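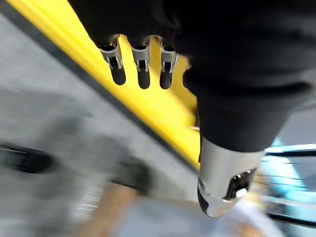

Open over the yellow rail, nothing in it.

Stories > Short Fiction > Fault 1011

FAULT 1011

Half past three in the morning and the hand let go again.

I was at the cell door with a cold burrito and I heard it before I saw it. You get used to the sound of a part going into the tray, a kind of polite clack. This was a lower noise. Part hits floor, part rolls. Then the arm going on with its move like everything was fine, carrying air across to the other side, setting the air down very gently, coming back for more.

No alarm. That was the thing I couldn't get past. If the grip opens with a part in it the controller is supposed to stop the arm dead and put 1011 up on the screen. Grip lost in motion. We had tested that. I had tested that, my initials on the sheet, back in April when the cell came over from Brarora on a flatbed with the wrapping torn.

I hit stop. It stopped. Good. I wrote the time on my arm in marker, I'd left the pad in the truck.

The log said 398 good cycles before the drop. It said 399 too, as it happened, it thought the drop was a good one.

Called Ifans. Ifans is the support line, it's also the town the support line is in, and at that hour it's one tired voice and a lot of typing. The voice asked had I power cycled it. I had power cycled it. The voice asked was the grip force at the factory setting.

"It's at 300."

"That's factory."

"I know that's factory."

Typing. The voice said it could be the thumb. There's a sensor in the thumb on the Himedum hands and when it drifts, the hand thinks it's holding when it's open and thinks it's open when it's holding. So it opens to get ready for a part it's already got. And the arm gets told all is well.

"So it doesn't know where its own thumb is," I said.

"Pretty much. Can you run it slow and watch?"

I could run it slow and watch. What I should have done is lock it out and go sit in the truck till the day crew came. It's in the training. It's on a poster, next to the sink. But the day crew at Tredolholm had been hearing about that cell for two weeks and the morning meeting was going to be about me, and I wanted to walk in there with an answer.

So. Door open, key in the bypass, pendant in my left hand with the grip switch held halfway. Slow mode. Me inside the fence.

In slow mode it's almost nice to look at. It comes down along the rail with the fingers hanging, thumb off to one side, and you think of someone reaching down for their keys. First pass, picked, carried, placed. Second pass the same. I leaned in closer. I wanted to see the thumb.

Third pass it came down, and stopped, and didn't pick.

I waited. It waited. The screen said PART HELD, in green.

I remember thinking very clearly, well there's your answer, it's got nothing and it thinks it's got something. I remember being happy about it! I had the phone wedged on my sholder and I said to the voice, you were right, it's the thumb. And I put my free hand in to wiggle the thing. Just a wiggle. See if the reading changed.

The reading changed.

It closed on two of my fingers and the screen went from PART HELD to READY.

Ready meant open, to the arm. Ready meant go get the next one. And it did, it took off back up the rail, in slow mode thank god, with me attached to it, walking sideways like somebody being led onto a dance floor. I said something into the phone. I'm told it wasn't a word.

You let go of the switch. That's all. The switch on the pendant only runs the arm while you hold it halfway, let go and it stops, squeeze it and it stops. A scared person does one or the other, that's the whole idea of it. But I'd been holding that thing halfway for so long my hand had kind of set. I looked at my left hand and told it to let go and for a second it just didn't. It was holding and it thought it was fine.

Then I dropped the whole pendant. It swung on its cord and banged the fence and the arm quit.

Quiet. Phone on the floor, small voice coming out of it.

"Are you there? Hello? Are you there?"

I was there. Standing on tiptoe with my arm up, two fingers in a machine that believed it was empty. 300 isn't enough to break bone. I knew that from the manual. I said it out loud, a few times.

The release is on the back of the wrist. You have to reach around for it, past the cable, and the hand that's free has to be the one that reaches, and mine was shaking so bad I got it on maybe the fifth go. The fingers went slack all together. I sat down on the floor of the cell and looked at my own. White, then red. They bent. They all bent.

Picked the phone up. Told the voice I was OK. The voice said nothing for a bit and then said, "You were in there with it?"

"Yeah."

"I said watch."

"I know what you said."

More typing. I asked what it was writing. It said everything.

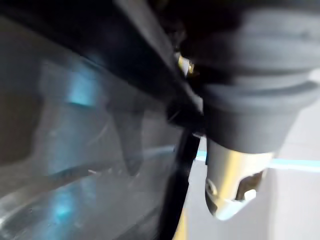
MORNING

They ran it again when the day crew got in. Fence shut, key out of the bypass and in the supervisor's pocket, all of us on the outside with coffee. I had a bag of ice from the break room and was not asked to touch anything.

It did it on the second pass. Came down, stopped. PART HELD. The supervisor looked at the green letters and at the bare rail and at my fingers and didn't say one thing, wich I'd have paid money to avoid.

The thumb got pulled before lunch and boxed up for Himedum. The alarm was worse. The alarm reads the same sensor as the grip – so it could never have gone off, not for this. My test in April was me yanking a part out by hand with a good thumb on there. Passed every time. It would have passed forever.

I wrote that down. Wrote the rest too, the key, the door, the wiggle, took me most of the shift, typing with the wrong hand. There's a box on the form for what the operator was holding at the time. I put pendant. Then I crossed it out and put pendant, phone. Signed it.

The new thumb is due from Brarora next week. The cell is taped off till then. I still go past it on nights, and I keep my hands in my pockets.

Contact the editors | Copyright the author, all rights reserved | Back to top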